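# In praise of the messy bin

2 Dec 2020

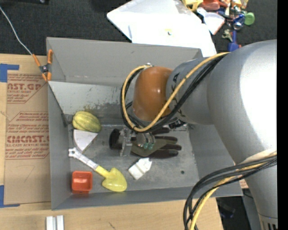 Home robot builders should stop practicing on blocks! I say this with love, as a person who spent most of June picking up the same wooden cube at our shared workshop and feeling like a genius. A cube is a wonderful first day and a terrible second month. Give the gripper a work glove with its fingers spread, a striped squash, and a toy shovel lying on the diagonal, and suddenly you have to think about everything – where to grab, how far to close, what the cables are doing while the wrist turns. I love it.

Atif Jafri, who shares the bench with me, disagrees. He says you can't learn from a failure when 14 things might have caused it, and he has a point. His own project, Lokine, was tuned on one object for over four weeks and it is beautifully repeatable. Mine (I call it Gondal) logged 169 tries on soft stuff and dropped plenty of them. But I fixed my cable routing on the second evening, and I'd never have noticed the problem with a cube.

So raid the kitchen and the toy box. Use a bin that's already scratched and stained, clamp down whatever wants to wander, and let the thing be bad at its job for a while. Write down the misses too, they're the fun part. I'm trying a wet sponge next.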